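# Momora 2: pose tracking and replay for handheld gripper work

I started Momora because I was tired of wide-angle footage that looked great to me and made my tracker fall over the second a hand got in the way. So version 2 is mostly about that! It reads square markers, stitches them together with whatever else it can hold onto (window frames, ceiling lights, table edges) and gives you one clean path for the gripper.

What you get:

- Lens calibration for very wide views, done in 40 shots
- A replay window where you can scrub, trim and tag (my favorite part, I basically live in it)
- Export to Semach planner files, or plain CSV
- Up to 6 grippers in one project

It runs fine on a normal desktop. On mine a session of 440 clips finishes overnight, and Yến Kim at Ustonbridge has pushed nearly 200 through over a long lunch, though her machine is a lot nicer than mine.

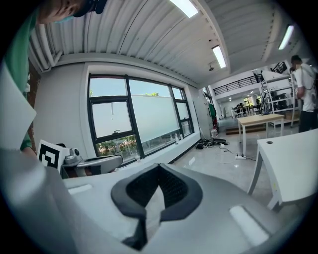

*Close-in work on a molded gray part, with a square marker off to the left.*

Close views like that used to be where I lost the path, so there's now a slider for how much to trust far-off features when something big fills the view. Start it in the middle and nudge. The old Lương plugin still loads, but I stopped updating it in July, so please move over when you can.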